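Clevholm Tabletop Demos

README, last updated December 27, 2021

Clevholm is a set of 400 demonstrations of everyday tabletop tasks, all recorded in simulation by people steering the arm remotely. We love this data and we hope you'll break things with it!

What's inside

Each episode has the camera view, joint positions, finger commands and a one-line task text such as "pick up the mug." Rooms are furnished differently from task to task, so a policy has to cope with clutter it doesn't need (decorated boxes, chairs, a dresser off to one side).

Collection

Operators wore a tracking glove from Drodel and drove the multi-fingered hand live at 10 Hz. Everyone got 2 practice runs per task before we started saving. Mugs turned out to be the most fun by far: you can go for the handle, the rim or the inside, and we kept every style.
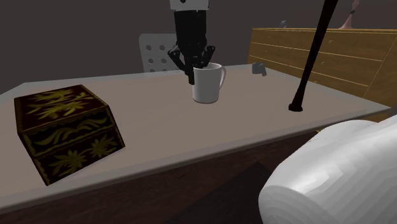
Wilson Echeverri wrote in to ask whether the hesitations could be trimmed, as his policy had learned to hover over objects and wait. Fair point! We left them in the raw files, but the loader now takes trim_idle=True and drops any stretch where the arm command stays the same.

Known issues

Finger contacts are noisy on thin rims. A few Rotich room episodes have the task text in lowercase only. The glove drifts in long sessions, so check the wrist offset before mixing operators.

Coming in January

Two-handed tasks, and a cleaner split for the Dedell rooms. Send us your replays, failed ones too!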